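To: Melden Old House List
Subject: Re: [melden-houses] Reddish floors and a pale top, too much?

On 10 April 2023, a member wrote:

> Hi all, we are finally at the stage of choosing finishes and I have lost
> my nerve. The floor in our back room is wood, a sort of reddish brown
> once you get the old wax off. My sister says to stain it dark or gray
> and be done with it. I had my heart set on a cream work surface along
> the long wall, and now I'm afraid the two together will look like a
> tomato sandwich. Has anyone lived with red wood and cream? Also, is oil
> a pain to keep up? We have a dog and we cook a lot.
>
> Thanks from the far end of Whiteley Street

Oh, please don't stain it gray! I have been waiting for somebody to ask about red floors, so forgive the length.

Our house is 92 years old and the downstairs boards had been under carpet for most of the time we'd owned it. When we took the carpet up in December I fully expected to cover the floor again. Then I wiped a corner with a damp rag and saw the color come up and that was the end of the carpet plan. We did the whole downstairs, about 500 square feet, with a rented sander and a lot of takeout. I would do it again tomorrow (my knees would not).

What I love most is the grain. It has these streaky bands in it, and they change with the daylight, so in the morning the room looks almost orange by the window and by supper it has gone a deep warm brown. A dark stain would flatten all that out. Ours has no stain at all, only three coats of Rudel clear oil, the satin one. The first coat drinks in so fast you think you've done something wrong. Keep going, and keep your cloth moving with the boards.

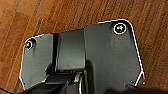 How long do you have to wait between coats of oil? Overnight is enough in a warm room with a window cracked open, but give it a full day and night if the weather is damp or the surface still feels tacky to your hand.

On the dog: ours skids around corners like a cartoon and you do get scratches. With oil you can fix one spot. I rub it lightly with a fine pad, put a little oil on with an old T-shirt, wait, and buff. I've done the patch by the back door more often than anything else and I can't find the join anymore. With the varnish in our last place you had to do the entire room or live with a shiny island in the middle of it.

For cleaning I sweep, then go over it with a mop that is barely damp. No vinegar, please, whatever you read. Dry grit is what really wears a floor, so put a good mat at the door and shake it out more often than you feel like doing.

Now the cream. Yes yes yes. We went through so many samples! Pure white looked blue next to the wood and made the whole room feel like a dentist's office. Gray looked dirty. The one we kept going back to was a Fandura offcut with a matte face and tiny darker specks scattered through it, somewhere between ivory and beige depending on which end of the day you look at it. Put the sample flat, at the height it's going to be, and leave it there for a few days. Held upright in your hand it will fool you every time.
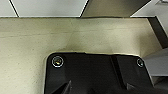 The specks matter more than you'd think, too. Crumbs disappear until you have the energy to deal with them, and a plain cream with nothing in it will show every one. I'd go matte over gloss as well – gloss throws the window straight back in your face when you're chopping.

One thing to watch is the width of the sheet. Our deep stretch is 64 inches long and I was determined to get it without a seam, and the first yard I called wanted to sell me two pieces. Ask before you fall in love. If you do end up with a join, try to get it away from where you roll out dough or write out your shopping list.

I still have a few offcuts in the hall closet, plus most of a can of the Rudel. You are welcome to borrow the lot and try them on your own floor. I can leave them on our porch any evening, just write me off list and say when. And tell your sister she can come and stand on ours in her socks before she says gray again!

Happy sanding from the corner by the pharmacy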